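Notas para la charla de Vallora, 11 de junio de 2024. Veinte minutos más preguntas. Pedir agua antes de subir.

## Arranque

Saludar y decir de dónde vengo: obrador de Motanitz, pan y bollería, reparto propio. No contar la historia de la empresa, ya va en el programa.

Tema: cómo pasamos de hornear todo de madrugada a repartir la producción en 2 turnos. Dar la cifra pronto: 735 piezas diarias antes del cambio, en un solo turno.

## El problema de la madrugada

- Se horneaba a las tres para entregar a las siete.
- Lo que salía primero llegaba a las tiendas con cuatro horas encima.
- En noviembre perdimos a dos oficiales en el mismo mes. Los dos dieron el horario como motivo.

Parar aquí y preguntar a la sala quién empieza antes de las cuatro.

## Masas y frío

Explicar el retardo sin entrar en química. La masa se forma por la tarde, pasa la noche en cámara y se hornea por la mañana. Con la barra fue fácil. Con el bollo de leche tardamos semanas en dar con la cantidad de levadura, y Miloslav Hrubý tiene las hojas de prueba si alguien las quiere.

Mencionar las bandejas. Antes cada turno usaba las que encontraba; ahora toda la bollería va en bandeja metálica rectangular, de borde alzado, y se revisan las esquinas antes de guardarlas.
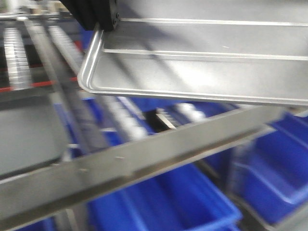 ## Reparto

La ruta de Nillis sale ahora a las diez. La tienda de Tóth protestó al principio, con razón: su clientela compra antes de las ocho. Se le dejó una entrega temprana de 200 piezas, solo barra y panecillo.

El resto de tiendas aceptó la segunda entrega. Las devoluciones bajaron a 451 piezas al mes. No comparar con otros obradores, no tengo datos suyos.

## Lo que no salió bien

- La cámara se quedó pequeña y hubo que alquilar otra.
- El cambio de turno duraba media hora por falta de una hoja escrita. La redactó Tatiana Hájek y sigue en uso.
- El hojaldre volvió a la madrugada.

Si voy mal de tiempo, saltar el segundo punto.

## Preguntas

Seguro que preguntan por el coste de la luz. Contestar que subió y pasar la tabla impresa. Dejar copias en la mesa de la entrada y recoger las que sobren.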